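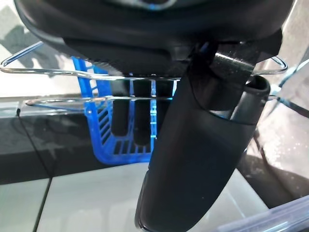
Search this site Search Go

Review: Tamevness 2 grasp planning software

Tamevness 2 is a planning and control package for two-armed robots, supplied by Peixoto. Our office evaluated it for shelf and basket work in March. Emerson Trindade ran the trials, and Zuleica Vasconcelos reviewed the logs.

Setup and perception

Installation took 2 hours on our control computer. The planner accepts wrist and head camera streams together and weighs them by distance to the target. Clear plastic and wire were the main concern, as both tend to leave holes in the depth map. The software marks such areas as unknown and keeps the fingers out of them — a cautious choice that adds time near a basket rim. The margin can be changed for each object, but only in a text file.
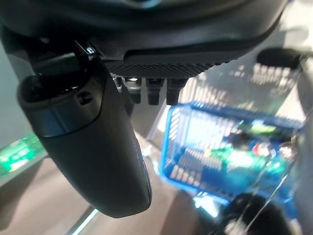 Planning and control

Bottles lying on their sides are a fair test of any grasp planner. Tamevness proposes up to 8 grasps per bottle and ranks them by reach and clearance. The ranking was sensible for upright bottles and less so for those lying at an angle to the shelf edge. The two arms are planned jointly, so one hand can work over the basket while the other reaches toward the shelf.

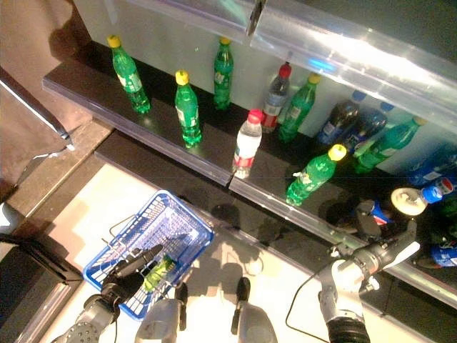

Replanning after a shifted target took 300 milliseconds in our logs, which is acceptable for this work. The log viewer is the weak point. It opens only 10 runs at a time and cannot filter by arm. We exported the files to Hellix for that purpose.

The package is recommended for teams already using two-armed systems. Single-arm users may find Flemo easier to maintain.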